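Can a robot do the flowers yet? Come and help us find out

I'm Zahira, I run the home chores study at Serusholm, and I'm looking for 14 people who have opinions about flower arranging (you don't need to be any good at it!). We've spent April on one small job, picking up artificial stems and putting them where a person would want them. Folding towels was easier, I swear. A stem is skinny, it has bumps and leaves in awkward spots, and the grip has to land somewhere sensible.
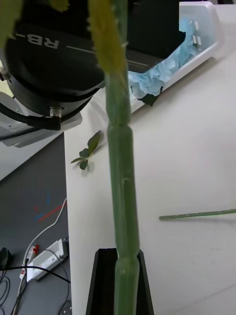 Orla McGrath thinks I'm asking too much too soon. Her words: "I'd trust it to hold a stem. I wouldn't trust it to know which one looks wrong." Fair enough, and that's pretty much why I want you.

You'd come in for one afternoon, arrange some flowers yourself, then watch the arm have a go and tell us where you'd have done it differently. Grumbling is welcome. We already have 586 tries on record and I still can't say if I'd let it near my own kitchen table.
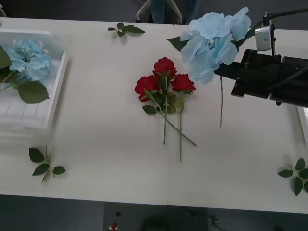

Hydrangeas and roses, sorting table

No tech background needed, and florists are very welcome, but so are people who just stick things in a jar. Lunch is on us. Write to Gilang Harahap at the Serusholm front desk by Sunday, May 3, 2020, and say which afternoons suit you.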